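Chapter 6
Choosing a Mobile Manipulator Kit: The Trikirora in Simulation

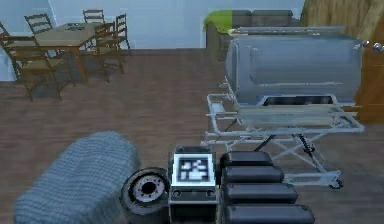 Buying a robot used to start with a brochure and end with a crate in the loading bay, and everything you learned about the machine you learned after the invoice was paid. The Trikirora kit turns that order around, and I think it's a wonderful thing for students. Before you order a single bolt you can download the simulated version, drop it into a furnished room and start driving. The rooms are what won me over. A dining setting with wooden ladder-back chairs sounds dull until you try to plan a path near it — splayed legs and stretchers give a range sensor a great deal to think about, and a wheeled stretcher with crossed supports underneath is harder again, with gaps low down that a careless planner will happily treat as open floor. You'll meet both kinds of obstacle in this chapter, and you'll be sick of chair legs by the end of it.

The kit comes in two parts. The first is the hardware: a wheeled base, one arm and a box of mounting plates. The second is Helum, the software that runs the simulated robot and, later on, the real one. The same motion commands go to both. If you worked through Chapter 5 you already know how rare that is, and how many evenings get lost to a joint that turns one way on the screen and the other way on the bench.

For this edition we put the kit through 294 simulated runs over roughly three weeks in March. Each run asked the robot to leave a start point, pass between pieces of furniture, stop beside a target and bring the arm to a set pose. We kept the tasks plain on purpose. A fancy task hides a weak base, and we wanted to see the base.

What did we like? Setup took a morning, most of it spent waiting on downloads. The room editor is a joy (drag a table, push in a chair, press run) and the collision shapes follow the furniture closely enough that a near miss in the simulator means something. The arm planner is quick. It's also modest in what it tries, and for a first course that suits us very well.

What annoyed us? The manual is 434 pages long and the index stops at the letter R. Wheel slip is switched off by default, so your first results will look far better than they should. Turn it on before you write anything down! The colours used for the joint warnings are also too close together, and our lab group misread them more than once.

We compared the Trikirora with the Stanix, a cheaper base sold without an arm, and with the service offered by Trummer, who will run your tests for you and send back the logs. Each has its place, and Section 6.3 sets out the costs side by side. If your school has no lab space at all, read the part on Trummer first.

Before going on, install Helum and open the room called Dining 3. Leave the furniture where it is for now. Drive the base once around the table by hand, slowly, and save the log. You'll need it for the first exercise, where we work out the turning circle and compare it with the figure in the manual.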